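Tidying Helper Wanted - Part Time, Brarkalthorpe

Hi! I'm Ming-te Wan, and I run the desk and tabletop side of Dullow, a small home organizing business here in Brarkalthorpe. We sort out closets and kitchens too, but most of my week goes to the flat surfaces people drop everything on when they walk in the door. I need a helper for those jobs, starting in May, and I'd love it to be somebody who likes putting small things where they belong (and doesn't mind chatting while doing it).

You'd be with me three mornings a week. We drive over together from the office on Hamdan Street, so you don't need your own car. A normal visit is one table or one desk, everything on it, and whatever is in the drawers underneath if there are any. We take it all off, wipe down, sort with the client, and put back only what they really use in that spot. The rest gets a home somewhere else or goes in the donation box. Some mornings it's keys and mail and dead pens. Some mornings it's a sewing machine, two fish tanks and a tax return from long ago, and those mornings run late - I'll always ask before lunch if you can stay.

What I'm looking for:

A steady pair of hands and some patience. People get attached to odd things and we never rush them.
You can stand for most of a morning and lift a full storage box.
You write neatly. I still do our labels by hand and I'm not changing!
You're fine in houses with cats. I'd say half our clients have one.

No experience needed. My last helper, Branden, came to me from a bakery and was better at drawers than I am within a month. He's moving away for school, so it's his spot that's open.

Pay is $179 a week for the three mornings, and extra hours are paid on top at the same rate. There's a paid trial visit first so we can both see if we get along. 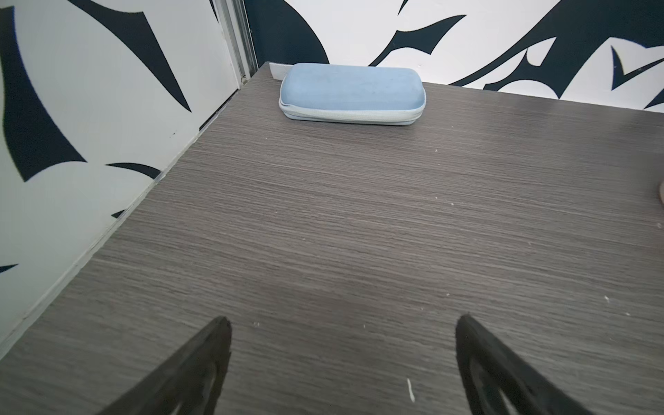
Glasses are my favorite thing to find a place for, and you'll hear me go on about them. Clients lose them constantly, and half the time the case is the problem, so I like one that has a spot of its own and stands out from whatever it's lying on. Pale blue on a dark gray tabletop is easy to find, even without your glasses on! I also like a case kept toward the back of the table, near the wall, with the front left clear for whatever you sat down to do. You may have your own ideas, and I want to hear them. Branden was a drawer person and we argued about it all winter.

To apply, send me a note with your name, a phone number, which mornings you can work, and a few lines about the messiest surface in your own home. Please be truthful, mine is the top of the dryer. You can drop it through the door at 523 Hamdan Street or hand it to whoever is in the office. I don't need a resume, but I'll read it if you have one.

I'm planning to meet 8 people, so please get your note in early. I'll call everyone back, yes or no.

Ming-te
Posted 17th February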